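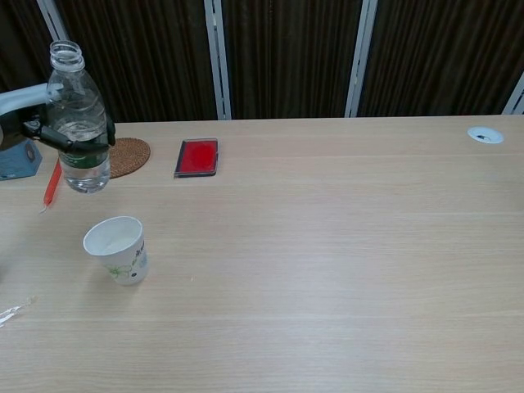 A gripper holding an open water bottle at one of the Sesville test tables.

"I came here to label parcels," says the bench lead at Midov's Sesville site, laughing. "Sixteen years of labels! And now I spend my mornings teaching an arm how to hold a bottle of water."

She started in the packing room, moved to returns, and last November was asked if she fancied running the new handling bench. She said yes before she'd heard what it was (the hours were better, she admits). The arm has to deal with the ordinary stuff people leave on a table: bottles, paper cups, pens, ink pads. It sounds easy until you watch it done slowly.

"A bottle with the cap off is a lovely problem," she says. "Squeeze too hard and you've got water everywhere. Too soft and it slides. You and I do it while talking to someone else, and I never gave it a thought in my life before this job."

The team's project, Jarman, has logged 2000 grasps so far, 700 of them on soft or half-full things. Those are the ones she likes best, and she'll tell you about them at length if you let her. I let her. Paper cups, she says, are worse than glass.

What has changed for the people? Quite a lot, and she doesn't pretend it was all smooth. Of the 20 packers on her old shift, several were sure they were being measured up for the door. "People were frightened, and I was one of them. We asked for it in writing that jobs would be kept through the trial, and we got it."

Since then a few of them have trained on the bench too, and the packers' knowledge has turned out to be worth having. It was a packer who pointed out that the arm kept going for the label, where the plastic is slippery, and suggested a higher grip.

Her wrists hurt less, she says, though she misses the radio and the noise of the old room. Next she wants to try Ruron, the site's smaller store down the road, where the shelves are a mess. "I can't wait. Give me the awkward stuff."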